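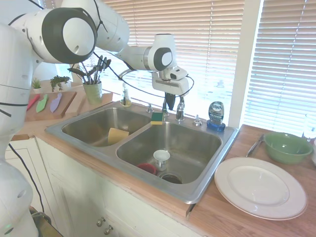 Dishwashing Automation in a Staff Kitchen: Effects on Working Practice
Minttu Leinonen, Younes Radwan
July 21, 2021
138 views | 3 comments

1. Background
The kitchen at Ralska serves a small office. We studied how the duties of its four kitchen staff changed once a robot arm took over part of the work at the sink.

2. Changes in duties
Hand washing was one shared task before. It is now split into loading, watching and checking – and the checking falls mostly to the senior staff.
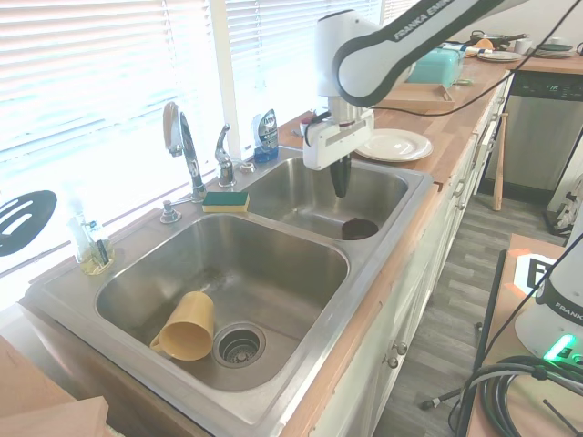
Staff also reported less freedom in where they put things down. Cups and sponges used to be left wherever suited the person washing. Two of those interviewed called this tiring, and one preferred it.

3. Limits
Work close to the taps was the hardest to hand over.

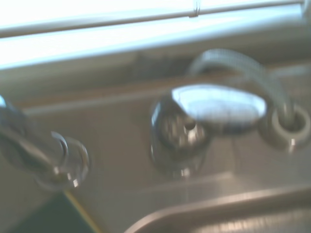
Fig. 3. Sink deck and taps, close view with motion blur.

We did not measure water use. Pay and hours were unchanged during the study.

Related reports
Shift Handover at Nidex (T. Oksanen)
Sorting Line Training at Pinero (V. Sjöberg)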